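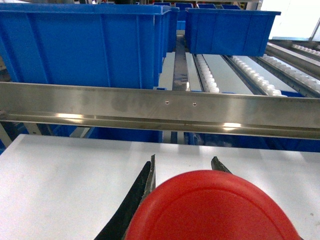 Clatatham, Jan 14, 2026 - I've been itching to share this one, and now I can: we at Forkness have planning approval for Brollolville, our new neighborhood on the old rail yards south of the river! It's 645 homes in three phases, with a mix of rentals and places to buy, and every one of them is within a short walk of the new tram stop. We've been arguing over the brick for months (I'm a buff brick person, I lost), and the front doors are going to be a proper tomato red, soft shine and all. I love it.

The tallest building goes up to 21 floors, right by the station. Everything else steps down as you head toward the water, so the older streets next door keep their afternoon sun. That came straight out of our public meetings in July, and the plan is better for it.

Khunthong, our architects, have also tucked in a grade school, a clinic and a long skinny park where the freight tracks used to run. We expect the build to support some 935 jobs, and we'll be hiring locally wherever we can.

Site work starts this spring. If you live nearby, come by our office on the Clatatham side of the bridge and look over the plans, the coffee's on us. Reporters, call the Forkness press desk and I'll pick up!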